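Reusable Cup Deposits at Campus Cafes: A One-Semester Study

Course project report, Operations and Supply Chain Management
Supervisor: Hervé Lefèvre

Summary

This report looks at whether a deposit system for reusable plastic cups could replace paper cups at the two cafes on our campus, Niltow and Courtois. We collected sales records, ran a short survey, and worked through the costs of buying, washing and replacing cups. Our finding is that the system can work at Niltow with the equipment already in the building. At Courtois it would depend on someone carrying cups across campus twice a day, and we do not recommend starting there.

1. Background

The campus cafes have given a small discount to people who bring their own mug for several years. Staff at both cafes told us that few customers use it. The discount is printed at the bottom of the menu board and is not mentioned at the register. When we asked customers in line whether they knew about it, many said no, and several of those who did know said they had forgotten their mug that morning.

A deposit system works differently. The customer pays a small extra amount with the drink and gets a cup that belongs to the cafe. When the cup comes back, the deposit is paid out again or put toward the next drink. The customer does not need to plan ahead. The cafe has to get the cups back, wash them and have enough on the shelf for the busy hours.

Our original topic was packaging in general, including salad boxes and cutlery. After the first meeting with our supervisor we cut it down to cups for drinks. Food boxes have lids, come in four sizes and need much more shelf space, and we would not have finished in one semester.

2. Questions

We wanted to answer the following:

How many cups would each cafe need to own to get through a normal day?
Where would the cups be washed, and is there time to do it?
What would it cost in the first year compared with paper cups?
Would customers use the system and bring the cups back?

3. Method

Sales data. Niltow gave us register totals for hot and cold drinks for one month. Courtois does not separate drinks from food in its register, so we counted drinks by hand at the counter during the morning and lunch periods. This means the Courtois numbers are weaker than the Niltow numbers and we have tried not to lean on them too much.

Survey. We made a one-page survey with nine questions and handed it out on paper at both cafes and in the library lobby. We received 281 forms. Of these, 257 were complete enough to use. We left out forms where the questions about deposit amount or return location were blank. An online version was planned, but the link on the poster was printed wrong and by the time it was fixed we had enough paper forms.

Cup samples. We compared plain plastic tumblers from two suppliers, Vondano and Gostov. We looked at weight, stacking height, how well the cups drained after washing, and whether they fit the racks in the Niltow kitchen. We did not test how long the cups last, as that would take longer than a semester.

Return path. We walked the route a used cup would take at each cafe, from the table to the wash area and back to the counter, and timed each part.

4. Results

4.1 Number of cups needed

On the busiest day in the month, Niltow sold 218 drinks. Not all of these are sold at once, so a cup can go out more than once on the same day. The limit is the period from shortly before 10 a.m. to just after noon, when drinks are sold faster than cups come back. Customers also take cups to class and return them in the afternoon or the next day.

If half the cups sold in the morning are still out at noon, Niltow can manage with a stock a little larger than one full day of sales. If most of them are still out, it would need closer to two days of stock. We suggest planning for two days at first and buying fewer replacements later if the returns are good.

We did not calculate a firm number for Courtois. From our counts it sells fewer drinks in total, but a larger share of them are sold in a single rush before the first lecture, and nearly all of those leave the building.

4.2 Return and washing

Niltow shares a kitchen with the main dining hall. The tray return there has a window on the dining side and a wash room behind it. The dishwasher runs from 8 a.m. to 3 p.m. on most days, with a gap late in the morning before lunch trays start coming in. Kitchen staff thought cups could be washed in that gap without extra hours. They were less sure about the time right after lunch.

For the return itself we looked at three options: a bin beside the cafe, the existing tray return, and a belt return where cups are placed one at a time. The bin is the cheapest, but cups get thrown in with coffee still in them and have to be sorted by hand. The tray return works if people bring the cup together with a tray, and most cafe customers do not have one. A belt return keeps cups upright and apart from the plates, but it takes floor space and needs an outlet, a drain tray and somebody to clear the end of it.

A light tumbler also behaves differently from a ceramic mug on a return line. It is easy to tip over, and it rolls once it is on its side. The wider the base, the better. The Gostov tumbler has a slightly wider base than the Vondano one and was our choice for that reason, even though it takes up more height in a stack. 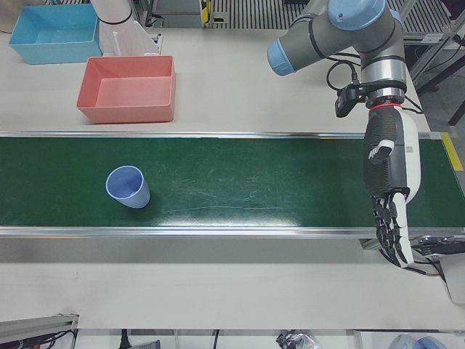
4.3 Survey answers

Most people who filled in the survey said they would pay a deposit if they got the whole amount back. The amount mattered less than we expected. People were much more concerned with where they could return the cup. The most common written comment was that there should be a return point near the lecture halls. The second was about hygiene, mainly whether the cups would smell of coffee.

Some people objected to the idea completely. Their reasons were that they already own a mug, that they do not want to carry an empty cup around, or that the line at Niltow is slow enough as it is. The last point is fair. Paying out deposits at the register adds a step, and in our timing trial it added several seconds per customer even when the cashier knew what to do.

There was a clear difference between students and staff. Staff members mostly drink their coffee in their offices and said they would return several cups at once, perhaps at the end of the week. That is fine for the deposit but bad for the stock of cups, and it is one more reason to start with a larger number.

4.4 Cost

The paper cups, including lids, are bought centrally. Purchasing gave us a unit price but asked us not to print it, so we compare totals only.

We estimated the first-year cost of a deposit system at Niltow at some 3000 dollars. This covers the cups, two extra dishwasher racks, a shelf for clean cups, signs and a small allowance for lost cups. It does not include a belt return. With the belt added, the system would not pay for itself in the first year, and we cannot say when it would without a quote from an installer.

Without the belt, the cost is slightly below what Niltow now spends on paper cups over the same period. The margin is small. If a third of the cups are never returned, the saving is gone, although the unreturned deposits would cover part of the loss.

5. Discussion

The main weak point in our work is the return rate. Everything in section 4.1 and most of section 4.4 rests on it, and a survey cannot tell us what people will do. People tend to answer that they would return the cup. A trial of four weeks would give a much better number than anything we have.

The second weak point is the period we chose. Our sales data come from a cold month, when hot drinks sell well. In warmer months more customers buy bottled drinks, and the number of cups needed would probably drop. We also did not look at July, when Courtois is closed and Niltow serves mostly conference guests, who would not know the system at all.

We were asked during our midterm presentation why we did not suggest ceramic mugs. Niltow already has some for customers who sit down. They are heavy, they break, and they cannot leave the building. We think they should stay in use for people who drink at the tables, next to the deposit cups.

Another question was about water and energy used for washing. The dishwasher at Niltow often runs with racks that are not full. Putting cups in the free space would add very little. If extra cycles are needed after lunch, this would have to be worked out again.

6. Recommendations

Run a four-week trial at Niltow only, starting at least two weeks into the semester so that people have settled schedules.

Use one cup size. A second size makes stacking, counting and pricing harder, and the sales data show that the medium drink is by far the most popular.

Accept cups at the existing tray return and at one more point near the lecture halls. Pay deposits back only at the Niltow register during the trial.

Keep paper cups available but move them behind the counter.

Write down the number of clean cups on the shelf at opening and at closing every day. This takes a minute and gives the return rate directly.

Decide on a belt return after the trial, when it is known how many cups come back at the busiest time.

7. Division of work

The survey and the counts at Courtois were done by all group members in shifts. The cost section was written by two of us and checked by the other two. We thank the kitchen staff at Niltow for letting us time the dishwasher during their working hours, and Hervé Lefèvre for comments on two drafts. The survey form and the count sheets were handed in separately with the printed copy of this report.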